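Plavness Home Help > Floors > Laminate

Grey lines at the joins on pale laminate, dirt or gaps?

ridgeline_flat
Posted 23 Jan 2020

We have a pale laminate through the whole of the back room. The range is Ristavero, in a whitish beige colour with a faint grain. It was down when we moved in, so I don't know who laid it or what's underneath. In the middle of the boards it looks fine and cleans up fine. The joins are what bother me. Some of them have turned into thin grey lines, and on a bright day they're the first thing I see when I walk in.

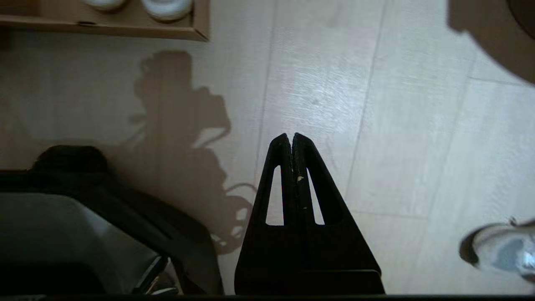 Two of the joins, with the cardboard tray up in the corner.

I can't feel a ridge when I run my thumbnail across. I've tried warm water and a microfibre cloth, then a bit of dish soap, and the lines look the same to me afterwards. My partner thinks it's dirt that has worked its way in. I wonder if the boards have shrunk a bit, as we run the air con in there a lot over summer.

The room gets used for everything. Shoes come off in there, things get stacked up, and there are always cables going somewhere. Clearing the lot out to treat the floor in one go would be a big job, so I'd like to know what I'm dealing with before I start.
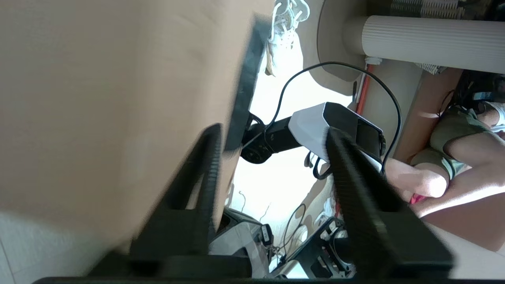

I also need to know what's safe to use. The hardware shop had a Basix floor cleaner in a 900 mL bottle that says it suits sealed timber and laminate, and someone at work told me to use a steam mop. I haven't bought either. If it is gaps, is there a filler that comes in a colour this pale, or would I be making it worse? I'd rather leave it alone than wreck it.

tenth_broom

Could be either, but you can find out without moving anything. Pick one join near a wall and do a test on a short length.

Get a soft toothbrush, dip it in warm water with a drop of dish soap, and shake it off until it's just damp. Brush along the join, not across it, then wipe straight away with a dry white cloth. If the cloth comes up grey, it's dirt and you keep going. If the cloth stays clean after two passes, you're most likely looking at the bevel or a small gap and no amount of scrubbing will shift it.

For a gap, try sliding a piece of ordinary printer paper into it. If the paper won't go in, I wouldn't fill it. If it does go in, mark both ends of the gap with painter's tape and check it again in February, and then again when the weather cools. Ours opened up in summer with the air con on and mostly closed again by winter. We'd have had a mess if we'd filled it.

Don't use the steam mop. It pushes moisture into the joins, and once the edges swell they don't go back down. Check the care sheet for your range too. Ours ruled out steam completely.

On the cleaner, I haven't used the Basix one. Try it in a corner first and use less than you think you need. A lot of these leave a film that grabs dirt, and then you get grey joins for real.

As for the stuff in the room, do one half at a time. Push everything to one side, clean, let it dry properly, then swap. Lift things across, don't drag them. Grit under a box will scratch a pale floor and the scratches go grey as well.

mossvale60

its dirt. mine did the same. vinegar and hot water

laryea_road

Please go easy on the vinegar. It took the shine off a strip of ours near the back door and you can still see it.

I agree with the toothbrush. One thing to add is a mat for the shoes. Most of the grey in our joins was coming in on the soles, and it was always worst within a step or two of where we took them off. We put down a washable mat, 700 mm wide, and I vacuum with the hard floor head before I mop. If you mop first you're only making mud and pushing it into the lines.

If you do end up filling one, there are soft wax sticks for laminate. Go a shade lighter than the board, as the wax picks up colour over time. Try it under furniture before you do one in the open.

ridgeline_flat

Thanks all. Did the toothbrush on the join nearest the wall and the cloth came up pretty grey, so my partner wins that one. The line is fainter now but hasn't gone. I couldn't get paper into it. I'll do the first half of the room on the weekend and skip both the steam and the vinegar.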